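手持夹爪采集套装值不值得买？家里能用吗

发帖：阿布不吃香菜
版块：机器人与自动化 / 套装选购

各位好，潜水挺久了，第一次发帖，写得啰嗦请包涵。

我在看 Namero 的手持夹爪采集套装，就是两只手各拿一把、夹爪上带摄像头、录完了拿数据去训练机械臂的那种。我自己有一台二手的小桌面臂，六轴的，平时写点抓取的小程序玩。去年一直用遥操作录数据，主从臂那一套，录得我腰疼，而且臂一挪地方就要重新标定，家里人也嫌吵。后来看到有人说手持的方便，拎着就能换场景，我就动心了。

目前看下来两个选择：

一个是 Namero 的双手套装，店家报价 2,044，含两把夹爪、一组备用指垫、一根数据线和一年的软件授权。
另一个是 Rokska 的单手版，955，软件授权另算，客服说以后可以再加一把凑成双手，但是加的那把什么价格，她没说清楚，问了两遍都让我“关注活动”。

我的需求其实挺简单的：想录叠衣服、收拾桌面这类家务动作，地点就是自己家卧室和客厅，没有专门的工作台，没有好的灯，地方也不大。预算最多两千出头，再高就要跟家里开会了。

几个想问的：

一，单手够不够？我看叠衣服的演示全是双手，但也有人说单手先练着，数据一样能用。
二，家里这种光线行不行？我卧室朝北，下午四点以后就暗了，开顶灯又有影子。
三，指垫耐不耐用？布料这种软的东西会不会打滑？
四，录出来的数据能不能导到别家的臂上？还是只能配它自己的？
五，软件授权过期了以后，以前录的东西还打得开吗？这个我最怕，之前买别的东西吃过亏。

有用过的朋友说说呗，好的坏的都行，广告勿扰。先谢谢了！

补充一下：有人私信问我电脑配置，就是普通台式机，显卡是前几年的中端卡，硬盘还剩一个多 T。训练我打算租云上的，不在本地跑，所以主要关心录制这一段。

——————
回复：三楼东户
（楼主已采纳）

我来我来，Namero 双手的我用了大半年，正好也是在卧室录衣服，跟你的情况几乎一模一样，多写几句啊。

先说单手还是双手。如果你的目标就是叠衣服，别犹豫，直接双手。我最早也是图便宜先借了朋友一把单手的试，录了一个多星期，能干的事就是“捏住、提起来、放下”，录毛巾对折勉强可以，一到衬衫就傻眼了：一只手捏着领口，另一边没人拽，布往下一塌，动作就变得特别别扭，录出来的数据你自己都不想看。两只手一起用，一边压住一边折，动作自然得多，跟平时干活差不多（刚开始会觉得手变笨了，像戴着厚手套吃花生，练两三天就好）。

收拾桌面倒是单手也行，捡笔、放杯子、把遥控器摆正，这些一只手完全没问题。所以看你更想做哪个。

再说光线，这个我踩坑最多。我那间也是朝北的，一开始只开顶灯，人往床边一站，自己的影子正好盖在衣服上，深色衣服糊成一团，软件里一堆片段提示跟踪质量低。后来我在墙根摆了个桌面环形灯，就是直播间那种小的，不贵。有了它以后暗的时候也能录。不过有两点要注意：灯别直对着夹爪上的摄像头，太近了会白成一片；还有亮度固定住，别录到一半去调，前后两段亮度差太多，后期筛的时候很烦。

台面我建议铺一条素色的毯子，别太花。我试过直接在花床单上录，效果没有素的稳定，我猜是花纹重复的地方容易认错，这个是我自己的感觉，没做过严谨对比哈。但背景里留点杂物反而是好事，墙光秃秃的它定位容易飘，后面放个靠垫、支架什么的，它有东西可认。
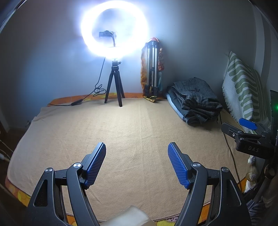 卧室里录叠衣服，毯子铺好，环形灯开着，衣服放在右后方

指垫的话，蓝色那种带细密小颗粒的，抓布比我想的好。棉的、毛呢的、牛仔的都能捏住，打滑主要出在两种料子上：一个是冲锋衣那种滑面的，一个是很薄的真丝。滑面的我现在是捏边缝，边缝有厚度，能吃住劲。耐用性嘛，我录了 447 条，第一副指垫右手那只的尖上开始有点磨平，还能用，我换下来当备用了。颗粒里会积毛絮，深色毛衣录完特别明显，拿湿布擦一擦，或者胶带粘一下，别用酒精使劲搓，我搓过一次，表面发涩发白，虽然不影响抓，看着心疼。

黑色的连杆那部分很吃灰，放两天就一层白点点，强迫症慎入，哈哈。

重量也讲一下，你没问但是很要紧。单把不算重，可是两只手悬空举着，录二十分钟肩膀就酸了。我的办法是把台面垫高，站着录，手肘差不多能贴着身体。坐着录我试过，前臂老碰床沿，不好。一次最多录半小时，歇一下再来，人累了动作会变形，硬凑数量没意思。

数据导出：能导到别家的臂上，我用的就不是它家的臂。它存的是夹爪末端的轨迹加上张开的宽度，再加画面，导出以后你自己做个坐标转换就行。但是！你的臂末端最好也装同款或者形状接近的夹爪，不然画面里看到的手指跟录的时候不一样，模型会懵。我一开始就是偷懒，臂上还挂着原厂的两指夹爪，抓取成功的次数少得可怜，后来从 Ogura 买了个转接座，把同样的指垫装上去，一下子像样多了。转接座要另外花钱，你做预算的时候别漏了这块。

授权这个我专门问过他们售后，答复是过期以后本地录的还能打开、能导出，只是新录的没法用云端那个自动筛选。我自己的还没到期，所以没验证过，你下单之前最好让客服写在聊天记录里，截图留着。

还有几个小毛病，照实讲：
线有点碍事。有时候会拖到衣服底下，折的时候一起折进去了，得重来。我现在把线从毯子外侧走，拿夹子固定。
开机配对偶尔会左右手认反，录之前先左手捏两下确认一下，我因为这个废过一下午的数据。
说明书的中文翻得很将就，“校准”和“复位”混着用，看英文那几页更明白。

总之你这个需求我会买双手的。2,044 这个价跟我买的时候差不多，有没有活动我就不清楚了。

追问（阿布不吃香菜）：
太详细了谢谢！！两个小问题，一是大概要录多少条才能看出点效果？二是衣服要不要每次换不一样的？我家就那么几件能折腾的……

回复（三楼东户）：
毛巾对折这种简单的，我录到两百来条的时候臂上就能做个大概了，歪歪扭扭的那种能做。衬衫我到现在也不满意，群里有人说要奔着 1,000 条去，我还没到，不敢打包票。

衣服当然越杂越好，但是不用专门买。我把换季要收的全翻出来了，厚的薄的、带扣子的、带口袋的，深色浅色都来一点，同一件换个方向、揉成一团再丢上去，对模型来讲就是新的一条了。带扣子的外套多录几条，扣子和袋盖那里鼓出来一块，夹爪容易顶到，动作得绕一下，不录它就学不会绕。起始位置也别老放同一个角，我前面一百条全堆在右边，结果衣服放左边它就发呆。

——————
回复：半罐机油

Rokska 单手的我有，说两句不同意见。

楼上讲得都对，但人家用的是双手的，单手的优点没提到。955 入手，玩一个月发现自己没兴趣，转手也亏不了多少。我见过好几个一上来就买全套的，录了三天就放柜顶了。楼主你要是手上本来就有臂、以前也录过数据，那可能不会，你自己掂量。

Rokska 的手感比较轻，握把细，手小的人舒服。指垫是黑色的光面橡胶，抓硬东西很牢，抓布一般，薄的会滑。我自己贴了一层防滑贴，凑合。

缺点：软件真的不行。上个版本录到一半会自己退出来，存没存上全看运气，九月更新以后好一些，但我还是养成了录十条就导一次的习惯。授权另收费这个楼主也看到了，加上授权再加一把，总价算下来和 Namero 双手的差不了太多，这点我承认，所以如果你确定要叠衣服，确实不如一步到位。

客服说的“以后可以凑双手”，我问过，要两把固件版本一致，早期批次的得寄回去刷。你要是买，先问清楚批次。

光线那个问题我补一句：别光想着补光，窗帘也拉上。早上和傍晚的自然光变来变去，比暗还麻烦。我现在都是晚上八点以后录，窗帘一拉，灯一开，条件每天都一样。

——————
回复：小鱼干批发

还有一个 Devero 的租赁可以看看，按周租，双手的，带箱子寄过来。我租过一次，东西有使用痕迹，指垫是旧的，不过功能正常。押金退得慢，催了才退。想先试再买的话可以考虑，长期用不划算。

叠衣服没试过，我录的是插插头，不知道有没有参考价值。

——————
楼主更新（阿布不吃香菜）：

谢谢各位！最后定了 Namero 双手的，授权那个问题客服在聊天里写了“到期后本地文件可正常打开及导出”，截图已存。转接座也一起问了，Ogura 那边要先确认我的臂是哪种法兰，我今晚拆下来量一下孔距再回他。

半罐机油说的拉窗帘我记下了，晚上录也正好，白天家里有人午睡。环形灯家里本来就有一个，底座有点晃，先用着。

等录够一批我再回来发结果，要是两个月没动静，各位就当我也放柜顶了吧。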